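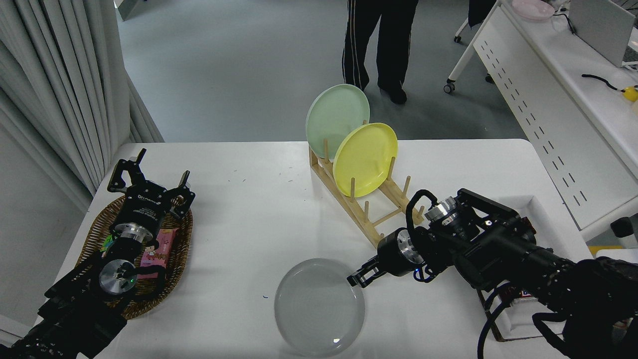 Ticket: Wrong subtitle timing in second half of film "Rallis"
Product: Karbridge streaming app, television version
Status: Solved
Opened: November 2020

Customer message
Hello, I rented the film Rallis from the Gasitz catalog. The first half plays good, but after the song at the train station the subtitles come too early, about 4 seconds. In the comedy scenes I read the joke before the actor says it. I already restarted the television and signed in again. On my phone the same film has no problem.

Reply from support
Thank you for the clear message. Please tell us which version is playing on the television. The film exists in 2 versions, the theater cut and the festival cut. You find the name under the title, in small gray letters.

Customer message
It says festival cut. The phone says theater cut. I did not choose this myself.

Reply from support
Then we have the cause. The festival cut has a longer dance number after the intermission, but the television app loads the subtitle file of the theater cut. We sent a corrected file to the Flirnstead server. Please do these steps:
1. Close the film and open Settings, then Storage.
2. Choose Clear subtitle cache. Your rental stays in the account.
3. Start the film again from the intermission.

Customer message
I did it and now the words match, also in the last song. One small thing -- the singer's name in the end credits is still missing in the English subtitles.

Internal note
Credits line passed to the catalog team as a separate request. Error code 700 removed from this ticket, it belongs to a different case.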